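4.3 Loading the Mavari Washer-Dryer

Sort items by care label before loading. Dark cottons go in a separate load until they have been washed 2 times. Shake out each item, close zippers, and turn printed shirts inside out.
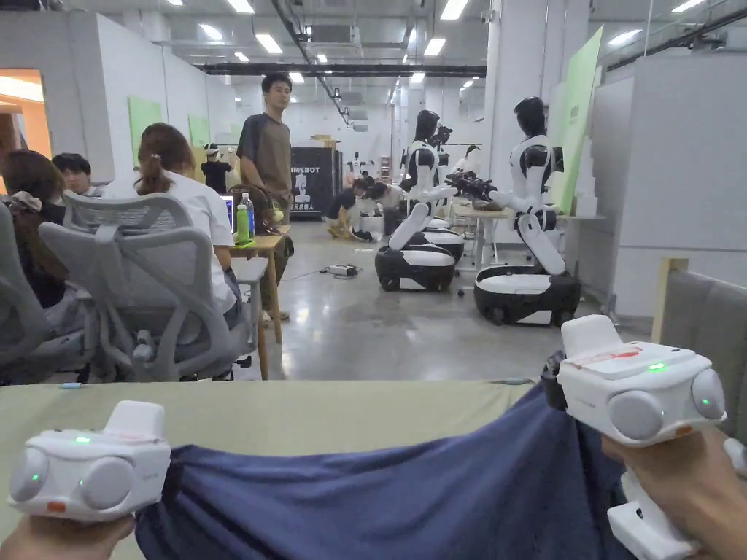

4.4 Starting a Cotton Cycle

1. Open the water valve fully. Check the hose for drips.
2. Turn the dial to COTTON. The display shows 96 – the default cycle time in minutes.
3. Press TEMP until 30 appears.
4. Press and hold START until the door locks.

Note: Small blue items may fold over on themselves and trap detergent. Spread them out before closing the door.

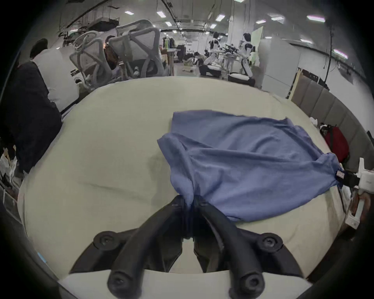
If the door does not lock, check the seal for caught fabric and repeat step 4. Code 2528 on the display means the drain filter is blocked – see Section 7.

CAUTION: Do not pull on the door while the lock light is on. Let the drum stop first.

5. When the cycle ends, close the water valve and leave the door ajar.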